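How to Read a Motor Yacht Range Claim Before You Pay a Deposit

Every brochure has a range figure in it, usually next to the word "effortless." Treat it as an opening bid. You can check most of it with a calculator and one awkward email to the builder.

Take the new Relel 70 from Ondwood as a working case. The sheet handed out in April gives 186 nautical miles at fast cruise. It doesn't say at what load, or how much fuel is left in the tanks at the end. Those omissions tend to flatter the boat.

Step 1. Ask for the sea trial log, and make sure it's for a finished hull. Prototypes often run without a tender, a full water tank or anybody's luggage. If the yard sends you a computed curve, ask when the measured one will be ready and hold your deposit until then.

Step 2. Get the usable fuel figure. Tank capacity is what fits in the tank. Usable fuel is what the pickups can reach when the boat is pitching, and the two can be far apart on a hull with shallow tanks.

Step 3. Take off your own reserve. I plan on 70 percent of usable fuel and won't go lower because a salesman looks hurt. If the 186 miles was worked out on every last drop, you now have 130.

Step 4. Find out what the generator was doing. Air conditioning, a stabilizer and a galley all draw on the same diesel, and trial crews like to switch things off.

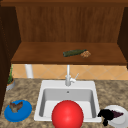 Hellström, commenting on an earlier version of this page, thought step 3 was too harsh: a modern fuel gauge is accurate, the reserve is there to be used, and plenty of owners run down to a fifth without trouble. Maybe so. I'd still like to see that gauge checked against a full refill before I trusted it offshore.

Step 5. Redo the sum at the speed you'll really run. On a semi-displacement hull, dropping 6 knots can change the answer completely — ask for burn at three speeds, in writing.

Step 6. Compare like with like. Clakitz quotes its range at half load and Ondwood doesn't say, so putting the two brochures side by side tells you very little. Send both yards the same questions on the same day and keep the replies with your contract papers.

If a yard won't answer step 2, stop there and look at another boat.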